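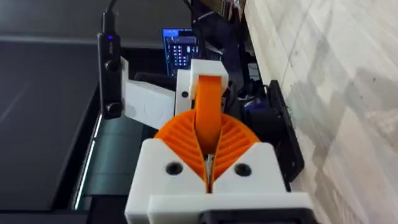

Du bon usage des archives familiales : note sur le classement des correspondances privées

Publié le 1er novembre 2025

La conservation des papiers de famille relève, dans la plupart des foyers, d'une responsabilité qui n'a jamais été formellement attribuée. Les lettres, les actes notariés, les livrets et les carnets de comptes passent d'un logement à l'autre au gré des successions, et il est fréquent qu'ils soient examinés pour la première fois plusieurs décennies après leur rédaction. Le présent billet rend compte de la méthode retenue pour le classement du fonds Sundqvist, dont j'ai reçu la charge au mois de septembre.

Ce fonds comprend 374 pièces. Il provient pour l'essentiel de la maison de Sodstead, où mon grand-oncle Ivar Sundqvist a résidé jusqu'à son décès. Les documents m'ont été remis dans des boîtes à chaussures et dans une valise dont la serrure avait été forcée de longue date. Aucun inventaire n'accompagnait l'ensemble, à l'exception d'une feuille volante portant la mention « à trier », de la main de sa sœur.

Principe de provenance

Il a été décidé de respecter, autant que possible, l'ordre dans lequel les pièces ont été trouvées. Cette règle, bien connue des archivistes, s'applique aussi aux particuliers. Une lettre glissée entre deux factures de chauffage peut sembler égarée ; elle renseigne pourtant sur le moment où elle a été relue, ou sur la personne qui l'a rangée. Avant tout déplacement, chaque boîte a donc reçu une lettre et chaque pièce un numéro, inscrit au crayon graphite au verso, dans l'angle inférieur droit.

Les correspondances forment la série la plus importante, avec 159 lettres. La majorité est adressée à Ylva Amundsen, cousine d'Ivar par alliance, qui les lui avait restituées en une seule fois. Les réponses manquent presque toutes. Le lecteur se trouve ainsi devant une conversation dont il n'entend qu'une voix, situation inconfortable à laquelle il convient de ne pas remédier par l'imagination.
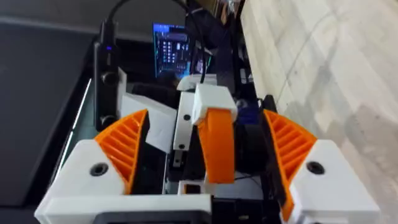
Oda Kristiansen
Rédactrice du carnet et responsable du fonds Sundqvist

Datation des lettres non datées

Sur l'ensemble de la série, 29 lettres ne portent aucune date. Trois ont pu être situées grâce à leur enveloppe, le cachet postal étant encore lisible. Pour les autres, il a fallu recourir au contenu : la mention d'une naissance, le prix d'un billet de train, la plainte répétée au sujet d'un toit qui ne fut refait qu'une fois. Lorsque l'incertitude subsiste, la date proposée figure entre crochets, suivie d'un point d'interrogation. Mme Soon-im Choo, qui a bien voulu relire l'inventaire, a recommandé de consigner également l'indice sur lequel repose chaque attribution. Cette recommandation a été suivie.

Conditionnement

Les trombones et les agrafes ont été retirés, certains ayant laissé des traces de rouille. Les élastiques, devenus cassants, ont été éliminés. Les lettres sont désormais conservées à plat, dépliées, dans des chemises de papier neutre, elles-mêmes placées dans des boîtes rigides. Les pochettes en plastique souple ont été écartées. Le budget consacré à ces fournitures s'est élevé à 300 euros, somme partagée entre les deux branches de la famille.

La numérisation n'est pas achevée. M. Arlo Park s'est chargé de la première boîte et poursuivra au cours de l'hiver. Les fichiers sont nommés d'après la cote de la pièce, sans autre indication, afin que toute correction de date reste sans effet sur leur classement.

Communication

Les descendants directs peuvent consulter l'inventaire sur simple demande. Certaines lettres évoquent des personnes vivantes, notamment à propos d'un différend portant sur un prêt ; elles ne seront pas communiquées sans l'accord des intéressés. Les personnes détenant des réponses d'Ylva Amundsen, même incomplètes, sont invitées à m'écrire par l'intermédiaire du formulaire de contact. Une copie suffit, les originaux pouvant demeurer chez leurs détenteurs.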